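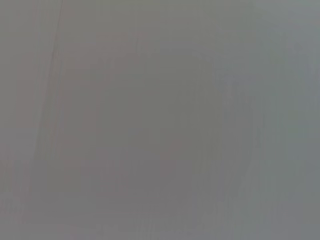
Deactivated bolt-action rifle from a house clearance: is the old certificate any good, and can I clean it?

Asked on a Wednesday evening in General Collecting

Hello all, and thank you in advance for your patience, as I am very new to this and probably going to use some of the wrong words.

My late uncle collected military bits and pieces for most of his life, and in April my cousins and I finally got round to clearing the house. Most of it was cap badges, webbing, tins and an enormous quantity of books, which have gone to people who wanted them. What I have ended up with is a bolt-action service rifle that used to hang over his stairs. It is deactivated and there is a certificate for it, folded up in an envelope with the receipt from a shop called Jullstead, which as far as I can see closed years ago. The serial number on the paper matches the one on the rifle – I checked it in daylight with my reading glasses on, and then made my husband check it too.

My first question is whether that old certificate is still enough for me to keep it at home. A man at the Boden militaria fair told me anything done before the rules changed is "worthless", which gave me a bit of a turn, but the chap at the next table said he was talking nonsense.

The second question is about cleaning. The woodwork is dull and a bit sticky, and there is some light brown rust around the rear sight and along one side of the barrel. I don't want to spoil it. I would just like it to look as he kept it, because it was always gleaming when I was little and we weren't allowed to touch it.

I have no plans to sell, though my cousin in Zamley has said he would take it if it turns out to be more bother than I'd like.

2 answers

Answer 1 (marked as helpful by the person who asked)

First of all, sorry to hear about your uncle, and well done for keeping the paperwork with the rifle. You would be surprised how often the two get separated in a clearance, and then there is a great deal of fuss to sort it out.

I'm assuming you are in England, as you don't say. The gentleman at the next table was nearer the mark. Owning an older deactivated rifle and passing it on are treated differently, and that is where most of the confusion comes from. Simply keeping one that was properly deactivated and certificated under the old standard is generally fine. Selling it or giving it to someone else is where the newer specification comes in, and older pieces usually need more work and a fresh certificate before that can be done. So I would not hand it over to your cousin in Zamley on a whim, even as a present, until you have asked. I would also want to know exactly where you stand with it having come to you from an estate, and that is a question for your local police firearms licensing department and not for strangers like me. They are used to it. I rang mine about a carbine and the lady was kindness itself, and had me sorted out in almost 8 minutes, including the time she spent looking for a pen.

While you are on to them, ask whether there is anything you need to notify. Have the certificate number and serial number in front of you. Make a couple of copies of the certificate too, and put the original somewhere that isn't the same cupboard as the rifle.

Now, the cleaning, which is the enjoyable part! Go gently. Sticky wood is very often old linseed oil that was put on too thickly and never dried properly. Wipe a small patch with a soft cloth and a very little white spirit, somewhere out of sight such as under the sling swivel, and see what comes away. If it looks good, carry on a bit at a time with the windows open, then leave it for 72 hours before you think about any fresh oil. When you do oil it, rub in a few drops with your palm and wipe off all the extra. Lay the used cloths out flat outdoors to dry, please, as linseed rags can heat up and catch fire if they are left in a heap.

For the rust, use light oil and the finest bronze wool you can find, with hardly any pressure. Stop as soon as the brown has gone. I use the Liao oil that comes in the little tin, but any thin gun oil will do. Whatever you do, don't sand the wood, and keep well away from any stamps on the metal, including the deactivation marks.

Answer 2

agree with above. dont use wire wool from the kitchen drawer, did that on a bayonet and took the blueing right off. 2 thin coats of oil on the stock is plenty, I did 5 on mine and it was tacky all summer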